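# How Do You Teach a Robot to Pick Up a Spoon?

You learned to use a spoon when you were very small, and you probably wore most of the soup.

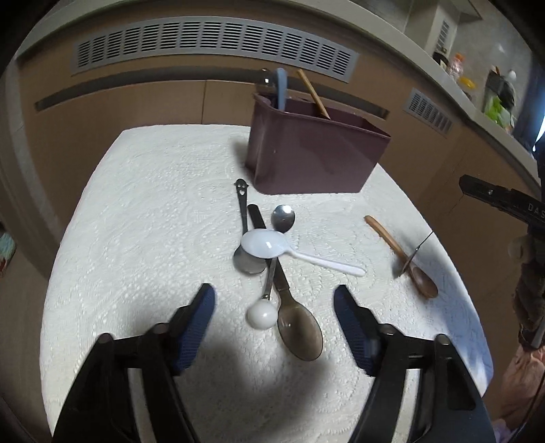 Robots have it worse. A robot has never been hungry, so it has no reason to care about spoons at all. Somebody has to show it, over and over, and at the Trostham Robot Club that somebody is usually Jirayu Kaewmanee.

Jirayu uses a gripper you hold in your hand. It has two jaws that open and close, a bit like a crab's claw. When he squeezes a spoon between them, a camera on the tool records the whole thing. Later, a computer studies the recordings and tries to work out what a good grab looks like.

One grab is no use. The club wants 3,000 by the end of July. So far it has 2,189, and Jirayu says he now sees spoons in his sleep.

## Why not use just one kind of spoon?

Because then the robot would be a genius with that spoon and hopeless with every other. A shiny metal spoon throws back the light. You can see right through a brown plastic one, which is rude of it. A wooden spoon looks different again.

Piles are harder. If you pull the bottom spoon first, the top ones slide off. You know this. The robot doesn't, and will look very surprised – or would, if it had a face.

## Can you try it?

Yes! Ask a friend for a pair of kitchen tongs and some spoons.

1. Cross the spoons over each other in a heap.
2. Pick them up one at a time with the tongs.
3. Now do it with one eye shut.

Daryna Chornovol, who runs the club, tried step three and dropped 6 spoons, 2 of them on her foot. She would like everyone to know the tongs were slippery.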